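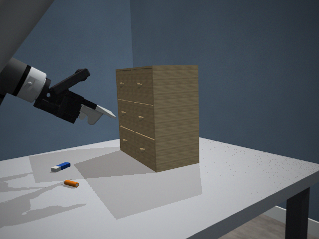 Search the archive Search

From: Benjie Samonte
Date: November 2, 2020
Subject: Re: lectionary for the Durkness parish

> The October draft drops the second reading on ordinary
> Sundays. Was that agreed with Castillo?

It was not. The diocesan norms allow a shorter form of a reading, but the draft treats that as leave to omit one. Those are separate permissions.
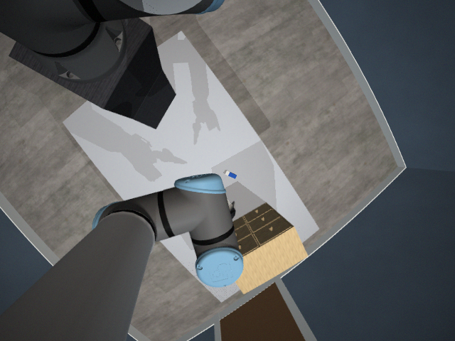
The Farivel edition has the same error on page 200, and I suspect the draft was copied from it. Please restore the epistle in all 20 places and leave the psalm responses as they are. The note on feast days — section 3 — can stand.

Cinton parish uses the older table, so their copy needs no change.

Benjie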